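うちの職場にロボットが来て、もうすぐ二か月

11月に入ってから急に寒くなって、朝の作業場がつらい季節になってきました。みなさん風邪ひいてませんか。私はもう膝掛けを二枚使ってます(笑)

さて、前にもちらっと書いたんですが、私の働いているVorkanoの返却品チームに双腕のロボットが入りました。うちの仕事は、お店から戻ってきた小型の電子機器を仕分けして、本体とトレーと付属品に分けて、次の工程に回すこと。Pundvilleの倉庫から箱がどっさり届いて、それを17人でひたすら開けて並べて、という毎日だったんです。

で、そのうち「トレーに分ける」ところをロボットにやらせよう、という話になったわけです。最初に聞いたときは、正直、えっ私の席なくなるの?と思いました。隣の席のIsakssonさん(じゃなくて、Isakssonは取引先の会社名でした。いつもそこの担当さんを会社名で呼んでるので混ざる……)も心配してくれて、電話のたびに「で、どうなの?」と聞かれます。

結論から言うと、席はあります。場所が変わっただけで。
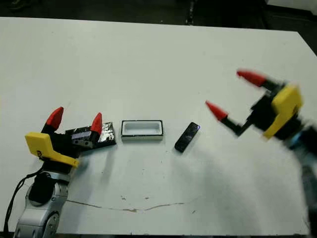

作業中の一コマ。白いトレーをはさんで、右の腕が動いているところです。

赤い指先、かわいくないですか?黄色いプレートと合わせて、なんだか鳥のくちばしみたいで、うちでは左を「ピー」、右を「スー」と呼んでます。名付けたのは私じゃないです、夜番の人たちです。

変わったことその一、手首が楽になりました。これは本当に大きい!一日じゅう同じ向きに手をひねる作業だったので、夕方になるとペットボトルの蓋が開けられない日もあったんですよ。いまは湿布の減りが全然違います。

その二、おしゃべりが減りました。これはちょっと寂しい。前は向かい合って手を動かしながら、晩ごはんの話とか子どもの塾の話とかをずっとしてたんです。いまは私が持ち場で様子を見て、向かいの人は検品のほうに移っちゃったので、話せるのはお昼だけ。お昼の34番テーブル(窓際のいちばん奥)が、前よりずっとにぎやかになりました。

その三は、まだうまく言えないんですが、「待つ」仕事が増えたこと。手を出せば一瞬で終わるのに、と思いながら見ているのって、けっこう疲れます。体は楽なのに、帰りの電車で寝落ちする。立ち上げを見てくれているFolke Strömbergさんにその話をしたら、見ている時間もちゃんと仕事として数えるべきだ、と真面目な顔で言ってくれて、次の週から見守り担当は二時間で交代になりました。こういうのは言ってみるものですね。
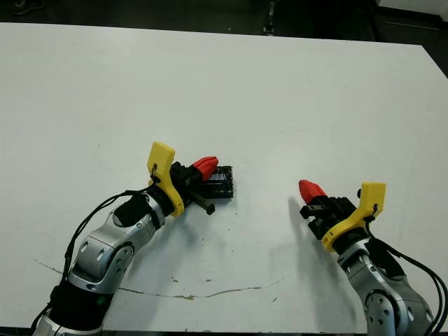
交代制になってからは、私はだいたい午後の早い時間に入っています。お昼のあとなので眠気との戦いですが、二時間と決まっていると気持ちがだいぶ違います。終わったらメモを書いて次の人に渡すんですけど、このメモがまた人によって個性が出るんですよ。一行で終わる人もいれば、裏までびっしりの人もいて。私は後者です、はい。

面白いなと思ったのは、いままで口で説明したことのなかったコツを、言葉にしないといけなくなったことです。「薄いのは角から」とか「つるつるしたのは急がない」とか、7年やってて一度も書いたことがなかった。書き出してみたらノート数ページになって、Bullbyの営業所から新人さん向けに使わせてほしいと頼まれました。字が汚いので、いま清書中です。

不安がなくなったわけではないです。来年の契約の話はまだ出ていないし、夜番の人数をどうするかも、説明会でははっきりした答えがありませんでした。そこは次の面談で聞いてくるつもりです。聞けたらまた書きますね。

あと、前回コメントで聞かれた作業用の手袋ですが、いつものホームセンターで買ってます。Sサイズはすぐ売り切れるので、見つけたらまとめ買いがおすすめです。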